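**Thursday, December 19, 2019** — tabletop flowers, vase and foliage

Working through the items for the Kvam list. Flower work was at the light table today, Tsehay Abera keeping the item sheet. Entries below are in sheet order.

Item 646, mixed bouquet. Orange rose, one pale peach bloom, dried greenery, small yellow and beige sprigs. Long green stem, which needs more clear table than the heads do. Log stem direction as well as head position from now on. The old sheet has one field for both and it is useless when the bouquet lies diagonally.

Item 780, small green plant on a pale base. Crinkled leaves, dense, very little of the base shows from above. Height still to be measured.

Item 861, mottled glass vase, green inside at the rim. Cylindrical and tall for its footprint. Entered under "glass" with the breakable flag set. Sheet had it as "vase, misc."

Larger arrangement: leafy, with pink, peach, orange and yellow blooms. No item number yet. Tsehay wants it listed as one object. I would list it as a set, but the Onisell template has no set type, so one object it is until April.

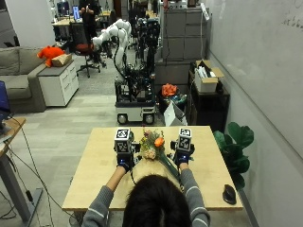
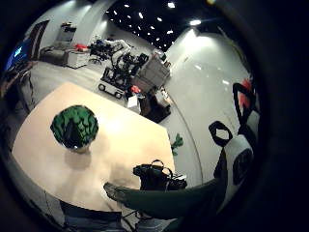
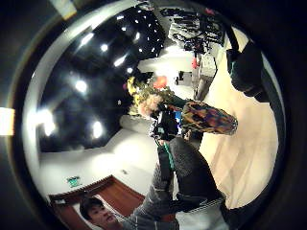
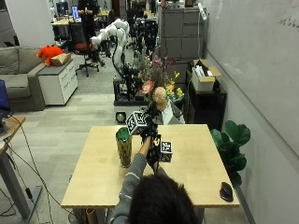
*Flowers and foliage at the light table. First: item 646. Second: item 780. Last: item 861 at left, larger arrangement at the far edge.*

Notes on handling:

- Pick up 646 by the stem, close under the heads. The sprigs catch on knit sleeves.
- Keep 861 away from table corners. Set it down before anything else is moved.
- Computer mouse goes to the desk before the next round. It takes up the right front corner and the stem needs that space.
- Count loose petals and leaf bits at the end of the day and write the number in the margin of the sheet.

Storage: flowers go upright in the deep carton, stems down, paper between heads. Vase gets its own carton — the divider in the Gokau one is too shallow. Shelf label 1356 is still free.

Open points:

1. Second vase from Vevthorpe, narrower neck. Order not confirmed.
2. Stem length of 646, straight and as bent. Use the steel rule.
3. Decide whether dried greenery gets its own material code. At present it goes under "fabric/other," and I don't like it there.
4. Tsehay to send the corrected sheet, column F onward.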